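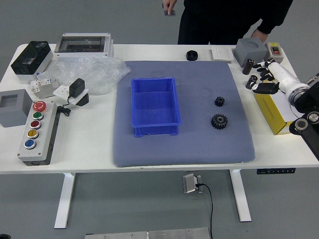 コーヒーミルの「レカ(Leka)」、うちの台所でもう何年も働いてくれている手回しと電動の中間みたいなあの変なやつですが、メーカーのブラネッティ(Branetti)が12月から部品の単品販売を始めるそうです。やった! 私、これをずっと待っていたんですよ。というのもレカの弱点は昔からはっきりしていて、中の減速ギアなんです。大小の黒い平歯車、マットの右のほうに寝かせてあるああいう感じのものを思い浮かべてもらえれば話が早いんですが、レカの場合は小さいほうの歯が先に丸くなってきて、深煎りなら平気なのに浅煎りの豆を入れたとたん「ガッ」と空回りする。使っている方なら、あの音、わかりますよね。

これまではどうだったかというと、修理イコール本体ごと送り返し、でした。預けている間は当然コーヒーが挽けないし、戻ってきたと思ったらギアボックスがまるごと新品になっていて、請求書を見てため息、という流れです。私も一度やりました。歯がすり減っただけの歯車のために、ケースもモーターも軸受けも全部取り替えられるのは、なんだか靴ひもが切れたら靴を買い替えろと言われているみたいで、どうにも納得がいかなかった。戻ってきたミルは確かに静かになっていたんですけどね。そこは認めます。

で、今回の発表です。単品で買えるようになる部品は全部で318点。ねじ1本から外側のカバーまで、ほぼ分解図に載っているものは全部という話で、最初に読んだときは桁を見間違えたかと思いました。現行型だけではなくて、ひとつ前の丸っこい型の部品も入っています(うちのはこれ!)。ただし、もっと古い角型のレカは対象外。角型をお持ちの方には残念なお知らせですが、ホッパーのふただけは共通で使えるらしいので、割れたままテープで留めている人は朗報かもしれません。

気になる値段のほうは、例の小さいギアが税込みで1,092円。うーん、絶妙。歯車ひとつと考えると安くはないのかもしれないけれど、前回の修理代を思い出すとほとんど誤差です。送料は別で、ここがちょっと惜しい。私はたぶんパッキンとブラシも一緒に頼んで、送料の元を取った気分になろうとすると思います。

販売窓口はブラネッティ本体ではなくて、エメックス(Emex)という部品専門の通販会社が引き受けるとのこと。本体のシリアル番号を入れると合う部品だけが一覧に出てくる仕組みで、間違って別の型のものを買う心配は少なそうです。シリアル番号は底のゴム足の横に貼ってあるシールに書いてあります。コーヒーの粉と油で読めなくなっている人(はい、私です)は、保証書の控えでも大丈夫だそう。保証書なんてどこにやったかなあ。引き出しの一番下にあると信じています。

ブラネッティの修理部門をまとめているアベラルド・エスコバルさんは、発表の中で「お客さまが自分で直したミルを、私たちは改造品とは呼びません」と書いていました。つまり、純正部品を使って説明書どおりに交換したのであれば、その後も有償修理を受け付けてくれるということです。これ、地味に大きいんですよ。前は一度でも底を開けた形跡があると窓口で断られることがあって、私の知り合いにも、ねじ山に傷がついていたというだけで門前払いになった人がいます。本人は豆が詰まったから開けて掃除しただけだったのに。

もっとも、何でも自分でやっていいわけではなくて、モーターと電源まわりの2か所は引き続きメーカー修理のみ。電気のところは私も触りたくないので、ここは素直に従います。保証期間中の本体についても、開ける前に問い合わせてくださいとのことでした。まだ新しいレカをお持ちの方は、急いでドライバーを握らないように。

交換の難しさについても少し。公開された手順書を寝る前にざっと読んでみたんですが、ギアの交換は思っていたよりずっと素直でした。底のねじを外して、カバーを手前にずらして、古いグリスを拭き取って、歯車を入れ替える。コツらしいコツは、組み直すときに大きいほうの歯車を指でゆっくり一周させて、引っかかりがないか確かめること、くらい。グリスは食品機械用のものを使うように太字で書いてありました。手元にあるからといって自転車用を塗るのはだめです。コーヒーがどんな香りになるか、考えたくもない。

そのグリスなんですが、手順書で指定されているのが「フレシミン(Flesimine)」という名前の製品で、これは私も初めて聞きました。エメックスで同時に買えて、小さなチューブ入り。1本でミル2台分と書いてあるので、レカ仲間がいる方は分け合うのがよさそうです。うちは妹も同じ型を使っているから、作業日を決めて2人でテーブルに部品を並べてやろうかと話しています。妹は細かいねじを必ずどこかに飛ばす人なので、縁の立ったトレーかマットを用意しておかないと。前に扇風機を分解したときは、最後のねじが冷蔵庫の下から出てくるまでずいぶんかかりました。

ひとつ心配しているのは在庫です。発表には初回の数量が書かれていなくて、小ギアに注文が集中するのは目に見えていますよね。レカを長く使っている人の悩みはだいたい同じところに来るので。エメックスのページには入荷のお知らせメールの登録欄がもうできていたから、私はとりあえず登録しました。先着順なのか抽選なのか、そのへんはまだ案内が出ていません。わかったらまた書きます。

海外の部品ページには色違いのハンドルも載っていて、深緑がものすごくいいんです。日本の一覧に入るかどうかは未定みたい。入ったら、直す必要のないハンドルまで買ってしまいそうで怖いなあ。

受付開始は12月の朝10時からで、日にちは今月中にブラネッティのサイトに出る予定です。うちのレカは今朝も浅煎りで「ガッ」と鳴っていました。あと少しだけ頑張ってもらいます。

シェア 318
コメント 2件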